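Deepika Lobo had been home from Skotley for less than a day when we spoke, and her race suit was still hanging over the shower rail. She finished sixth there in only her second season of single-seaters, after starting well outside the top ten in the rain.

"The start was poor," she said. "I had wheelspin in second and two cars came past before the first corner. After that I just tried to see where I was going. You follow the red light in front of you and hope the driver attached to it knows where the track is."

Lobo, who drives for the Bhat team, came up through karting at the Bostden circuit, where her father had a season pass and an old two-stroke that he rebuilt in the garage. She did not win a race there until her third year.

"People assume you must have been winning from the beginning," she said. "I was slow. I was slow for a long time, and then one winter I grew and the kart fit me better, and I started braking later."

The move to cars was harder than she expected. A kart tells you what it is doing through the seat, she said, and a car tells you a little later. In her first test she did 90 laps over two days and came away with blisters on both hands and a notebook full of questions for her engineer.

"I still have the notebook. Half of it is about tire pressures. I didn't understand why we would change them by such a small amount and then talk about it for an hour."

She understands now. At Skotley the team went up on pressures before the start, expecting the rain to last. It did, and she made up most of her places in the final six laps, when other drivers were struggling to get heat into the fronts.

Money is the other subject that comes up often. Each set of tires has to be budgeted for, and Lobo works three days a week at a parts supplier to help cover her travel. She drives herself to most rounds and figures she covered nearly 1,000 miles last month.

"I like the driving, so it's fine. I listen to the onboard audio from the last race and my mother thinks it's awful."

Her job has given her an interest in the small pieces of a car. She talks easily about spacers, shims and brackets, and about how long it can take to find the right one on a race morning.
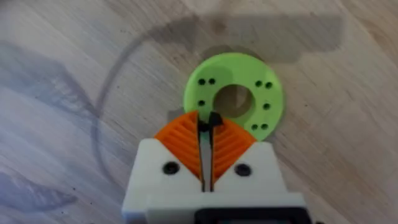 A green disc with a ring of small holes around its center.

The next round is at Hotach, a short, bumpy track with one real passing place. Lobo has raced there once and retired with a broken front wing after contact at the hairpin.

"That one was my fault," she said. "I looked at the gap for too long and then went for it anyway. I apologized to him afterward. He was okay about it — his car was fine, so that helped."

She will have a session on the simulator on Wednesday and then two days of practice at the track. Her target for the weekend is to qualify in the top eight.

"If I start there, I can race. From the back at Hotach you spend the whole afternoon looking at somebody's gearbox."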